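Fostwood Laundry and Folding FAQ
Last updated: March

Do I need to sort before I drop off?
No. Bring everything in one bag and we sort it by color. If something has to be washed alone, put it in a separate bag and write that on the tag.

What is the limit for one order?
An order can hold up to 112 pieces. A pair of socks counts as one piece. Anything over that goes on a second ticket.

How are towels and cloths folded?
Flat, into rectangles, and stacked. Large pieces are spread out on the table before the first fold – a bunched-up cloth won't give a straight edge. 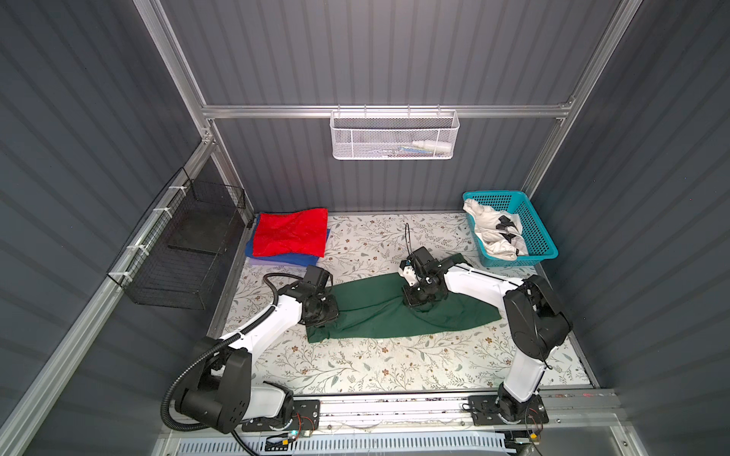
If you want towels rolled or folded in thirds, pick that on the order form. The Monema plan saves your choice, so you only have to pick it once.

Can I ask for clothes not to be folded?
Yes. Choose "basket only" and your clothes come back unfolded in a basket. Please return the basket with your next order.

Do you mix different colors in one stack?
After washing, yes. Stacks are made by size and type. Tell us if you want them split by color or by room.
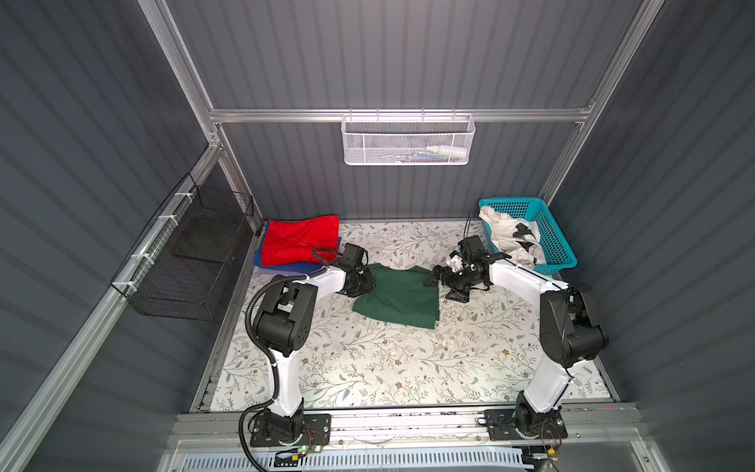 Red and blue textiles in one stack, with a green cloth folded separately.

Which detergent do you use?
Skasik unscented for all regular loads. You can also send your own in a closed bottle with your name on it.

Where do I pick up?
At the Khamphan Street counter, from 7 a.m. to 6 p.m. We keep finished orders for 3 weeks.

What if a piece is missing?
Keep your ticket and call the counter. Check inside pillowcases and duvet covers first – small items often end up there.

We use cookies to remember your settings. Accept | Manage choices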